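Triltton (film)

Triltton is a Canadian bilingual drama film written and directed by Efua Wumbei in her second feature. It was shot simultaneously in English and Polish, with most dialogue scenes staged once in each language using the same cast. The film stars Faraji Gachanja as a radio technician posted to the fictional mining town of the title, and Aniela Zawadzka as the owner of its only cinema. It was produced by Vendden and distributed in Canada by Jestberg.

Plot

Mendes (Gachanja) arrives in Triltton to decommission a relay station whose operator has stopped answering calls. The station log is kept in Polish, a language he does not read, and he asks Halina (Zawadzka) to translate it. The entries refer to a neighbour's missing son, and the translation Halina gives him leaves out several pages. The Polish version adds a short scene in which the omitted pages are read aloud – the English version shows only the closed book.

Production

Wumbei wrote the first draft in English. Iwona Pietrzak prepared the Polish dialogue and is credited as co-writer on that version. Principal photography took 90 days, of which 14 were reserved for the cinema interior, a set built in a disused curling rink. Cinematographer Remigiusz Kozłowski lit the set for both versions at once, so that the camera position could be held while the actors changed languages. Gachanja learned his Polish lines phonetically and was not dubbed.

The score was recorded in June, after picture lock on the English version. The Polish version was locked later and runs 2 minutes longer.

Post-production 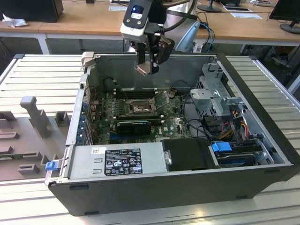 Both versions were edited from a single project, with paired takes stored under a common scene number. Pietrzak supervised the Polish assembly and Wumbei the English. Vendden kept the edit in-house and used ordinary desktop computers. In a tower with a Dell motherboard, the graphics card occupies an expansion slot just below the processor socket, and the memory slots run in a row above it. Colour grading was completed once and applied to both versions, with separate adjustments for the scene unique to the Polish release. Subtitles were prepared for each version in the other language.

Release

The film opened on 28th September on 199 screens, the majority showing the English version. Jestberg programmed the Polish version as a separate title, and the two were reported separately at the box office. Home release editions carry both versions – the Polish one without the director's commentary.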